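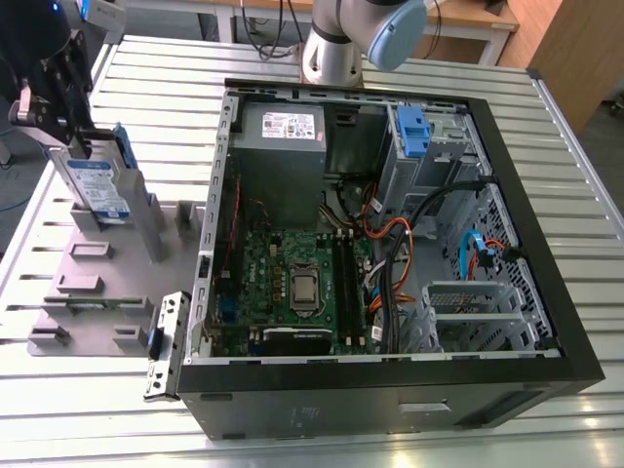
Benavides Mine Rescue

The Benavides mine rescue was an effort to reach workers caught underground after water broke into the lower workings of the Benavides coal mine in January. It is remembered above all for the use of Pristis, a small remotely operated vehicle that traveled through flooded tunnels where divers could not safely go, and it remains one of the most remarkable pieces of improvised underwater searching in the history of small-scale mining.

Background

The Benavides mine was opened by hand and worked for decades by families from the nearby town of Stillon. Its main shaft drops 300 feet to a junction known locally as the Kitchen, where several low galleries branch off through the coal seam. Many of these galleries were never mapped. Some are barely high enough for a person to crawl through, and a few connect with older workings that had been left to fill with rainwater.

Flooding

The water came in during the morning shift, when a wall between the east gallery and an abandoned pit gave way. Of the miners below ground, 17 were unable to reach the shaft. The Kitchen filled within the hour, and pumps brought from Stillon could not keep up. A larger pump, rated at 3000 gallons a minute, arrived the next day and finally began to pull the level down, a turning point that survivors still talk about with delight.

Search

Divers went down first but were held back by fallen timber and by water so thick with coal dust that their lamps were almost useless. Anselmo Correa, a surveyor who had spent years studying the old workings, suggested sending in a tethered vehicle equipped with sonar. Two were available. Nalusus, the larger, had good cameras and a strong arm but proved too wide for the gallery mouths. Pristis was slim enough to pass, and its sonar could trace the walls even in black water!

Over the following days Pristis made repeated trips into the east gallery, paying out its cable behind it, and Correa drew each stretch of tunnel by hand as the readings came up. The resulting chart, a beautiful piece of work, showed a rising side passage that did not appear on any earlier plan. The vehicle surfaced there in an air pocket, and its microphone picked up tapping.

Rescue

A narrow borehole was drilled from the hillside to supply air, food and a telephone line. Once the pumps had lowered the water far enough, rescuers walked in from the Kitchen and brought the miners out 76 hours after the first contact. All of them lived.

Aftermath

The mine never reopened. Correa's chart became the basis for a full survey of the Stillon coalfield, and several flooded pits close to active workings were drained as a result. Pristis was retired with its original tether and is kept in the town hall at Stillon. Nalusus stayed in service for inspecting dams and harbor walls.

See also
Coal mining
Mine flooding
Remotely operated underwater vehicle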